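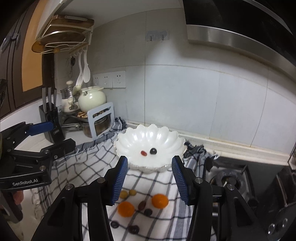

Scalloped bowl on a checked cloth, two pieces of fruit inside

Ticket 202 – Fadeck, stuck at the Nunbridge loading screen
Status: open, waiting on player

Hello again, and thank you ever so much for the log, it was a great help! Your save is safe, so please don't worry about losing your progress. The freeze comes from error 107, which we've seen now and then since the September patch, mostly when the Evau map pack is switched on. Could you turn the pack off, restart the game and give it a good 10 minutes – the first load is a slow one, I'm afraid – then try save slot 3 again? If it still sticks, send us the new log and we'll carry on from there.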